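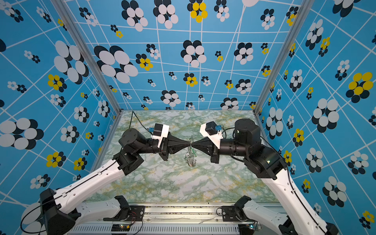

Marmormuster in Grün und Weiß auf der Arbeitsfläche, an den Wänden Blütenmotive auf blauem Grund.

Suchbegriff eingeben Ort oder PLZ Suchen

Mitarbeiter/in Musterzimmer und Dekorverleih (m/w/d), Teilzeit
Citelside Flächen und Dekore, Standort Prundley

Drucken | Per E-Mail versenden

Citelside verleiht und verkauft gemusterte Unterlagen, Wandbespannungen und Hintergründe an Werkstätten, Fotografen, Schulen und Messebauer. Für unser Musterzimmer suchen wir ab September Verstärkung. Die Stelle umfasst 22 Stunden pro Woche und ist zunächst auf 12 Monate befristet. Eine Verlängerung ist möglich.

Ihre Aufgaben

Sie nehmen zurückgegebene Dekore an, prüfen sie auf Knicke, Flecken und offene Kanten und sortieren sie wieder ein. Im Verleih sind derzeit rund 205 Muster, von Marmor- und Steinoptik bis zu großen Blumenmotiven. Zu jedem Muster gibt es eine Karteikarte und einen Eintrag im Bestandsprogramm, beides muss übereinstimmen.

Außerdem richten Sie Flächen nach Kundenwunsch ein. Dazu gehört das Zuschneiden, das faltenfreie Aufspannen und das Abstimmen von Boden und Wand. Bei großen Motiven wie den Blüten der Reihe Mendiler muss der Zuschnitt vorher angezeichnet werden, sonst sitzt das Motiv in der Ecke falsch. Gitterlinien verzeihen wenig – wer hier ungenau arbeitet, schneidet zweimal.

Kleinere Arbeiten fallen immer an: Etiketten schreiben, Rollen verpacken, Reste erfassen, Lieferscheine der Druckerei Mazurek abgleichen. Telefondienst nur vertretungsweise.

Das bringen Sie mit

Eine abgeschlossene Ausbildung, gern als Raumausstatter/in, Gestalter/in für visuelles Marketing oder Buchbinder/in. Quereinstieg ist möglich, wenn Sie sauber mit Messer und Stahllineal umgehen können. Sie sehen Farbunterschiede sicher, auch bei Kunstlicht. Rollen müssen gehoben und getragen werden. Deutsch in Wort und Schrift, Führerschein Klasse B von Vorteil, aber keine Bedingung.

Wir bieten

Bezahlung nach Haustarif, Zuschuss zur Monatskarte, Arbeitskleidung, Einarbeitung im laufenden Betrieb. Die Arbeitszeit liegt vormittags, nach Absprache auch an einzelnen Nachmittagen. Vor Messen kann es mehr werden, die Stunden werden ausgeglichen.

Bewerbung

Bitte senden Sie Lebenslauf und Zeugnisse bis Ende Juni schriftlich an Citelside, Personal, Prundley. Ein Anschreiben ist nicht nötig. Arbeitsproben dürfen beiliegen, wir schicken sie auf Wunsch zurück. Zum Kennenlernen gehört ein halber Probetag, Beginn ist um 11 Uhr.

Drucken | Per E-Mail versenden

Kommentare (3)

rollenweise
Ist die Stelle auch mit weniger Stunden möglich? Ich könnte nur an drei Vormittagen.

Citelside Personal
Weniger Stunden gehen leider nicht. Die Verteilung auf die Tage lässt sich aber besprechen.

kante_an_kante
Habe dort früher öfter Hintergründe geliehen, die Sachen waren immer ordentlich gerollt. Gibt es das blaue Blütenmuster noch als Meterware?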